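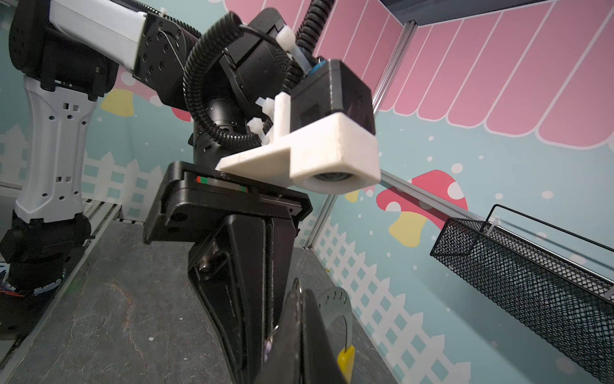 Pour Kulsoom Sandhu, le tri des textiles usagés doit se faire au plus près des habitants, et les communes qui attendent une solution nationale risquent d'attendre longtemps. Elle l'a redit lors de la présentation du programme Starkari, que l'association Wosen lance dans la vallée avec l'atelier de couture Zevell.

Le 26 janvier 2020 - Wosen annonce l'ouverture de deux points de collecte permanents pour les vêtements, le linge de maison et les chaussures. Le premier se trouve dans l'ancienne halle aux grains, le second derrière la gare routière. Les dépôts sont gratuits et ouverts aux particuliers comme aux commerçants.

Les articles déposés doivent être propres, secs et placés dans un sac fermé. Les chaussures sont attachées par paires. Les couettes, les oreillers et les matelas ne sont pas acceptés et restent à porter en déchetterie.

Après un premier tri, les pièces en bon état sont vendues à la boutique solidaire de la rue du Lavoir. Celles qui demandent une réparation partent chez Zevell, où deux couturières reprennent les ourlets, changent les fermetures et remplacent les doublures. Le reste est regroupé par matière et confié à un effilocheur de la région. Pendant la phase d'essai, menée l'an dernier dans 88 foyers du quartier nord, Wosen a recueilli presque 1000 kilos de textiles. Les draps et les vêtements d'enfants formaient la plus grande part des dépôts.

« Les gens gardent des sacs au grenier faute de savoir où les porter. Avec des horaires clairs et une adresse en centre-ville, ils viennent », explique Kulsoom Sandhu.

Starkari comprend aussi des ateliers de reprisage le samedi matin, sur inscription. Le matériel est prêté sur place, mais chacun apporte la pièce à réparer. Une séance par mois sera réservée aux machines à coudre familiales - réglage, nettoyage, changement d'aiguille. Les mineurs doivent être accompagnés d'un adulte.

Un premier bilan sera présenté en juillet, avec le détail des quantités vendues, réparées et effilochées. Wosen étudiera alors l'ouverture d'un troisième point de collecte dans le quartier Mughal, à la demande de plusieurs commerçants.

Les horaires des points de collecte sont affichés en mairie et à la boutique solidaire. Les inscriptions aux ateliers se font à l'accueil de Wosen, aux heures d'ouverture.

Contact presse : Wosen, service communication.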